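The case against the basket

I have been told, by more than one person and with increasing confidence, that my laundry problem is a container problem. I don't believe in container problems. I have owned a lot of containers and the laundry has gone on exactly as before, only inside things.

My sister-in-law Hui-mei Chuang believes in them completely. She came to stay in December, looked at the chair in our bedroom that holds clean clothes, and asked where the clothes lived when they weren't on the chair. They live on the chair. She went quiet and then she sent me a link to a place called Arboleda, where a hamper costs $75 and comes with a canvas liner that has to be washed separately. So now you have a hamper and also more laundry.

I did read the reviews, all evening, which is how these things get you. The Arboleda one had 1581 of them. People wrote that it had changed their mornings. I would like to know what was going on in those mornings before.

In the end I bought a plain plastic one from Vesteck, the hardware store on our side of the bridge, for $14. Gray, with an orange handle and holes in the sides. The tag said the holes were for "airflow management." They're holes. Every plastic basket my mother owned had holes and as far as I know she never managed any air.

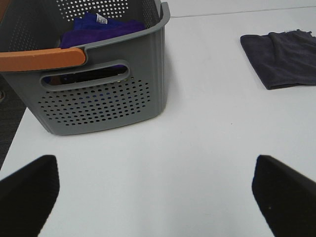
Duluth, Feb 11, 2024

Two weeks in, and I'm prepared to say a few things about it.

The oval cutout in the front is good. It has a raised border, and I end up using that more than the orange handle, which I suspect was added so the basket would stand out on the shelf. It worked on me, so fine. The walls lean in a little toward the bottom, so it holds less than you'd guess from looking down into it. A folded bath towel takes up more of it than seems fair. I put in the blue one, then Kristóf's work shirts, then the second blue one, and by then I was building a tower and steadying it with my chin — the same way I carried laundry when I had no basket at all.

And the airflow? I ran a test, if you can call it that. I left a damp towel in the basket overnight and a damp towel in the old Risberg bin, the solid one with the lid. In the morning the basket towel smelled slightly better. It was still damp. The towel I'd hung over the door, as a sort of third contestant, was dry, and it hadn't cost me anything.

Kristóf Fodor, my husband and the owner of the work shirts, likes the basket. He says it's easier on the stairs. He also says the clothes get put away faster now, and I've asked him for evidence, and he pointed at the chair. There were 3 sweaters on it and a pair of jeans. I said that was a slow week. He said it was the same week as always.

I'm not ready to concede anything. January was cold and we wore the same things over and over, so of course there was less to fold. Ask me again after a month of soccer practice.

Hui-mei has moved on to drawer dividers. There's a set she likes called Vudum, bamboo, and she wants to know the inside depth of our dresser. I haven't measured it. The tape measure is under the chair somewhere, I think, and I'm doing towels tonight.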